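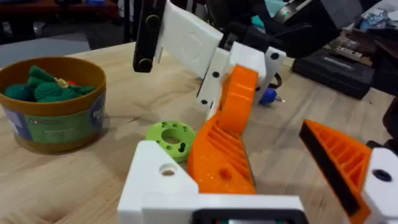 Clikau Two-Arm Bench Cell
Equipment page, Shared Instruments, Luvthorpe Institute of Technology

Equipment number: 791
Location: Bramwell Building, second floor
Responsible staff: Hélène Perron (scheduling and access), Saturnino Campos (maintenance)
Status: Available to trained users
Last revised: Jun 24, 2024

Overview

The Clikau is a tabletop manipulation cell with two light arms built largely from 3D-printed parts. It is intended for grasping and handover work with small, light objects. The arms are operated by hand through a pair of leader handles or run from recorded programs on the cell computer. The cell was assembled at the Institute from the Lirnano parts set and has been maintained in-house from the beginning.

Users who need high payload, fine repeatability or continuous running should apply for one of the industrial arms on the ground floor. The Clikau is not rated for unattended operation.

Configuration

Arms: two, with white printed links
Fingers: orange, ribbed, 3D-printed, flexible
Grip surface: black rubber pad on the inner face of the finger
Working surface: light wooden tabletop
Sensing: one small camera at the wrist
Maximum object weight: 200 g
Warm-up before first use of the day: 5 minutes
Maximum continuous session: 30 minutes, followed by a rest period

The ribbed fingers bend around an object when pressure is applied to the inner face. They are suited to soft and irregular items, including knitted or crocheted toys, and to light printed parts such as rings and discs. They are not suited to sharp-edged metal parts, which cut the pads. Users who must handle such parts should ask for the spare finger set and note the substitution in the logbook.

Setup before a session

1. Confirm that the power supply is switched off and that both arms are in the rest position.
2. Inspect the ribs on each finger. A finger with a split or whitened rib must be replaced before use.
3. Press along the full length of the rubber pad. A lifted edge is reported to maintenance and is not to be glued by the user.
4. Check that the finger brackets do not rock when moved gently by hand.
5. Follow each cable from the wrist to the base. Cables must hang in an open loop and must not pass between two links.
6. Switch on the power supply, start the cell computer and allow the warm-up period to finish.
7. Open and close each gripper three times with nothing between the fingers. The motion should be even and the fingers should meet at the tips.
8. Run the "home" routine. Keep hands outside the marked area until the routine has ended.

If the fingers do not meet at the tips in step 7, run the gripper calibration from the maintenance menu. If the fault is still present after a second calibration, stop and contact Saturnino Campos. Users are asked not to loosen the finger brackets in order to correct an offset. An offset of this kind usually comes from the motor horn, and a bracket that has been moved hides it.

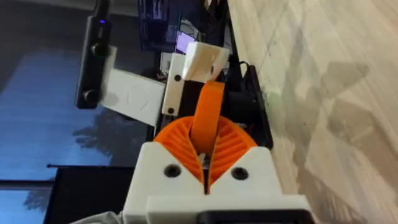

Routine maintenance

Maintenance is carried out by the responsible staff and by users who have completed the second-level training. The cell must be disconnected from the power supply for all of the work listed in this section.

Weekly
Wipe the fingers and pads with a damp lint-free cloth. Do not use alcohol or acetone on printed parts. Brush dust and fiber out of the gaps between the ribs with the soft brush kept in the tool drawer. Fiber from knitted objects collects at the root of the fingers and will in time keep the gripper from closing fully.

Monthly
Check all bracket screws with the small torque driver. Screws that enter printed material directly are tightened only until the head is seated. Over-tightening strips the hole, and the whole link must then be printed again. Check the camera mount in the same way and clean the lens with lens tissue.

Every term
Remove the fingers and inspect the pivot holes for wear. Replace the rubber pads as a set. Print and store one spare of each finger. Back up the calibration files to the Shared Instruments drive and write the file name in the logbook.

Replacing a finger

Move the gripper to the half-open position and disconnect the power. Remove the bracket screws, supporting the finger from below. Withdraw the finger straight out along its own line and do not twist it. Compare the new finger with the old one for length and for the direction of the ribs, as left and right fingers are not interchangeable. Fit the new finger, seat the screws by hand, close the gripper by hand to confirm free travel, and then tighten. Calibration is required after every replacement, including the replacement of a finger by an identical part.

Removed fingers are placed in the bin marked for inspection. Please do not discard them. Darragh Scanlon keeps the wear record and requires the broken part.

Known issues

The wrist camera occasionally fails to connect when the cell computer has been restarted with the camera plugged in. Unplug the camera, wait for the desktop to load and plug it in again.

The left arm may sag slightly at full reach late in a long session. The shoulder motor is to be replaced in September. Until then, programs that use full reach should be run early in the session.

Recorded programs made before the last calibration can still be opened but should be played at reduced speed the first time.

Access and training

First-level training takes one morning and covers setup, safe operation and shutdown. Second-level training covers the maintenance tasks above and is offered by arrangement with Valeriano Marín. External users are admitted under a written agreement with the Institute and must be accompanied during their first two sessions.

Bookings are made through the Shared Instruments calendar. A booking not taken up within the first quarter hour may be released to another user.

Reporting a fault

Disconnect the power, leave the arms as they are and hang the red card on the base. Enter the time, the program in use and the object being handled in the logbook. Faults reported without the object are difficult to reproduce, so the object should be left with the cell where possible. Questions about repair charges are answered by Aurelio Goicoechea in the Shared Instruments office.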